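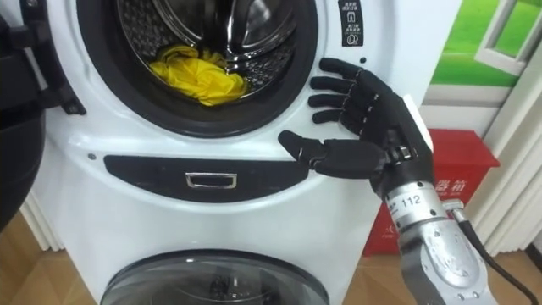
Saturday, Stileck trial, laundry module

Started at 9. The package under review is Sonis, the laundry routine Stileck sells as an add-on for its humanoid. Upper drum only, one yellow cloth as the load. Mizuno hand firmware left at factory settings.

Main interest today is finger clearance at the gasket. The manual gives one approach angle and no tolerance.
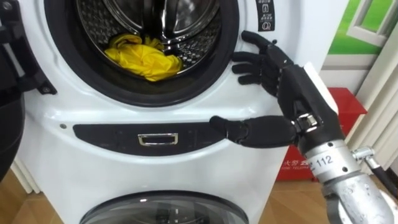 I would want that figure in writing before signing. The quote is 1,378 per month with support, 912 without. Six runs planned, hand pose logged on each. The Jititora logger drops entries if the clock is not set first, so set it first.

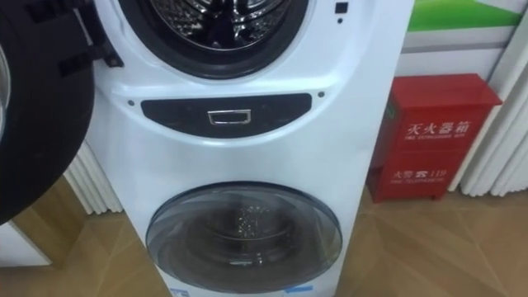 Test appliance, upper door open.

After lunch, went over reach into the upper drum and where the basket should go. Cable routing needs its own page in the report.
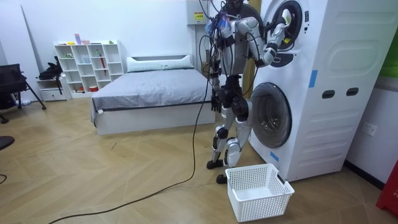
Tomoyo Kubo thinks the cheaper plan is false economy, and that a routine sold without a tolerance figure will need the support line within a month. Asked Stileck for the figure at 4:40.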